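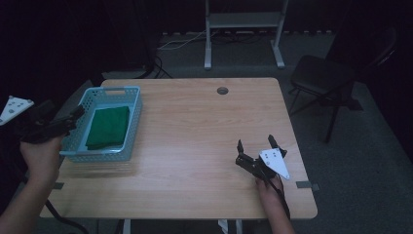

Wooden table with light blue plastic basket.

Home | Support | Devices | Audio | Ticket Archive | Contact

Brimberg Customer Support: Ticket Archive
Posted in December by Estíbaliz Mateos, Second Line Support

Subject: Lellesel wireless speaker loses connection to Prellov tablet
Status: Closed
Reported by: Laurențiu Onu

Initial report
The customer states that his Lellesel speaker pairs normally with a Prellov tablet but disconnects after 18 minutes of playback. The interval is the same each time. Sound stops, the tablet shows the speaker as "saved", and the connection must be made again by hand. The same speaker plays without interruption when paired with the customer's telephone.

First response, 09:40
The customer was asked to remove the speaker from the tablet's list of devices, restart both units and pair them again. He was also asked to confirm that the speaker was fully charged. The fault returned after the usual interval.

Second response, 11:15
The customer was asked to move the tablet closer to the speaker and to switch off other wireless accessories. No change was reported. A connection record was requested from the tablet and received the same morning.

Findings
The record shows the tablet placing its audio service in a resting state while music was still playing. The power-saving setting "Rest unused services" was on, with the waiting time set to 300 seconds. The Cordero music application had been left out of the list of permitted applications following an update. The remaining delay before disconnection has not been explained and has been passed to the tablet team.

Action taken
The customer was advised to open Settings, then Power, then Permitted Applications, and to add Cordero to the list. The speaker was then left playing for six hours with no loss of connection. The ticket was closed with the customer's agreement. No replacement unit was issued.

Comments (3)

Maite Benítez
I had the same fault with a different speaker. Adding the application to the list cured it. The setting was under Battery on my older tablet.

Myroslav Stelmakh
Does the list survive the next update, or must it be done again each time?

Orvokki Rantala
Mine was cleared by the last update, so I would check it afterwards.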